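Batteries should come out without a heat gun

My phone is a Dreren, bought in 2000 and something, and the only thing wrong with it is the battery. By 16:00 it is flat. The shop in Hellard quoted me 40 pounds, most of it for getting the back off and gluing it on again.

I think that is a design fault and makers should be made to fix it. Two screws and a pull tab would do. Thinner cases are no use to people who carry a charger everywhere.
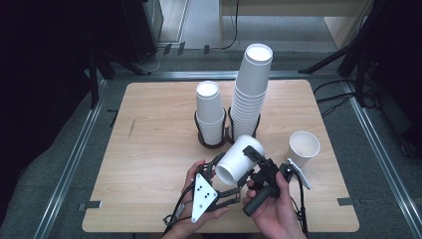
Paper cups stacked in two holders.

Until the rules change, ask what a battery swap costs before you buy.

Comments

Gervasio Retamal: Mine was glued too. I paid up.

Escobar: Screws let water in, though.

Contact Skidutell | © Skidutell | Back to top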